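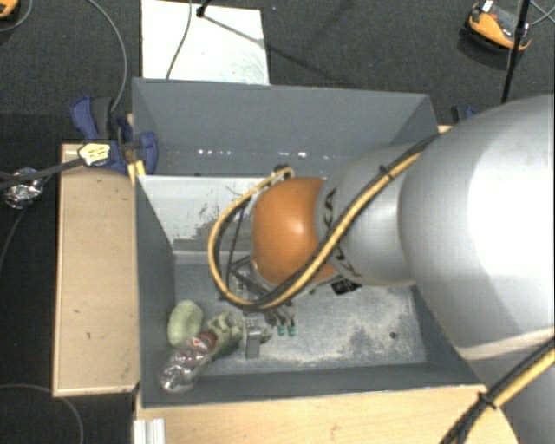 Home Projects Reports Workshop Log Contact

Noltusix: Teaching an Arm to Clear a Bin
Student project report, Bayu Ginting and Danang Sitompul

1. What we wanted to do

Our goal was to get a full-size robot arm to pick mixed groceries out of a bin and put them down again without squashing them. We built everything in the shared workshop at Flerkcombe, where we had a corner of the floor from the start of term until June. Neither of us had worked with an arm this big before, and we still grin when it starts moving!

2. The bin and the table

The first version of the table was too light. Every time the gripper touched a wall, the bin crept sideways and all our saved positions were wrong. We tried rubber feet (no good) and then gave up and clamped the bin down. It has stayed put ever since. The height of the bin floor gets measured again at the start of each session, and that number goes into the config file before anything else runs.

3. Gripper and cables

Danang designed the gripper with flat metal fingers, so it can slide in between an item and the wall. Cable routing took far longer than we planned. With the cable tied tight, the wrist joint pulled on it at the end of its turn – with too much slack, it caught on the fingers. We ended up leaving a wide loop at the wrist and using zip ties higher up the arm. Not pretty, but we love it.

4. Software

The control program is called Lelix. Bayu wrote the grasp planner and Danang did the logging. Each attempt is saved with the target position, the finger opening and a note on how it ended.

5. Results

We ran 781 attempts in total. Of these, 580 ended with the item lifted clear of the bin. Firm vegetables were easiest. Shiny plastic packages were the worst by a long way, as the depth readings jump all over the place on the wrinkles. Items pushed into a corner were also hard, and that is where a lot of them end up after a few tries.

6. Still to do

– a slower approach near the walls
– softer pads for the fingers
– a second run with packages only, 220 attempts if we get the time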